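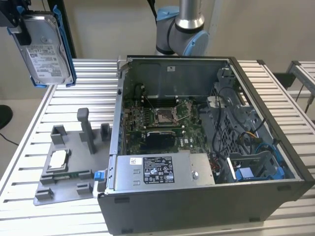
Cell 2, tower on its side, CPU in the tray.

Clunatham shared workshop, robot bench checklist, 24 November 2025

1. Emergency stop: pressed before the first run, both arms stopped. OK.
2. Table bolts: one was a half turn loose, I tightened it. OK.
3. Mains cord of the computer: must be unplugged and put away before any arm has power. OK.
4. Socket lever: open it by hand, never with the arm.

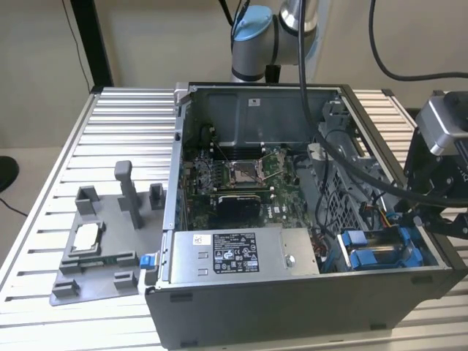

Filtby wrote under point 4: please add that no finger goes in the case while the program is paused, paused is not off. I agree and added it.

5. Speed limit: set to 15 percent for all new programs. OK.
6. Printed tray: check for cracks at the posts. The one from September had a crack, so I printed it again with thicker walls.

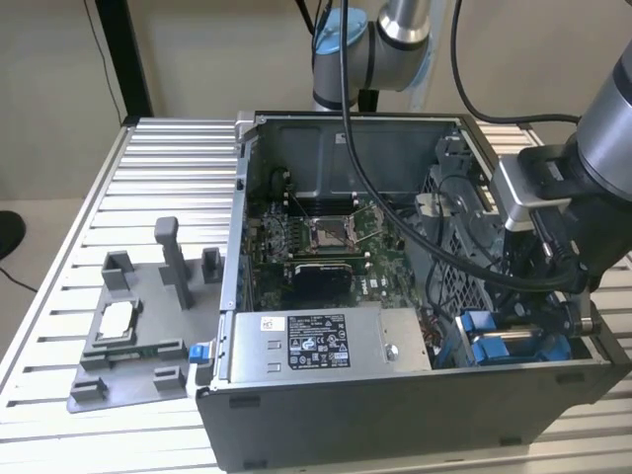 Soriano asks if 15 percent is not too slow for the long moves. Maybe it is, but I want to see 57 clean cycles first.

7. Hanging cables: move each arm by hand to its farthest point and look that nothing pulls. One tie to replace.
8. Gripper force: lowest setting which still holds the drive.
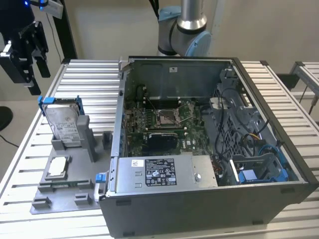 For the force I use the Bresano gauge and write the value in the book. Next check after 500 cycles.

3 comments | 2 shares
Contact | © Clunatham Workshop | Back to top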